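2023-04-17

I am four weeks into the work with Mirjam Nägeli at Faddale, and my days are mostly bottles and cups. We collect examples for a model which should learn to pick up simple things from a table. I thought before that the robot is the difficult part. For me the difficult part is to stay patient.

Today I recorded 89 episodes and I threw away 16 of them. In most of the bad ones I hesitated too long before closing the fingers, and Mirjam says the model will learn my hesitation too.
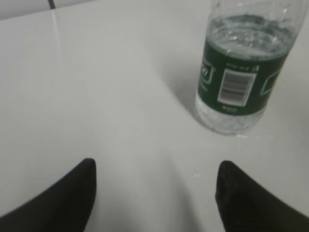
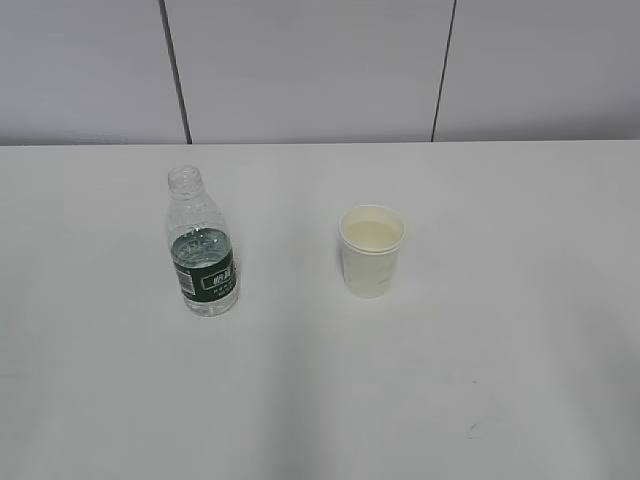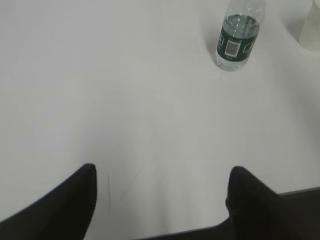

I try to change the start position a little each time, and this is more tiring than it sounds. After lunch my hand always wants to put everything in the same place. Tamunoemi Nwankwo gave me a list of positions, printed on paper, and I follow it from top to bottom. It is boring but my data became better.

Tomorrow two people from Bresholm come to see how we label the failures. I still have to write the names of the folders in a way that another person can understand, and I must ask Mahmoud if the old episodes from October should stay in the set.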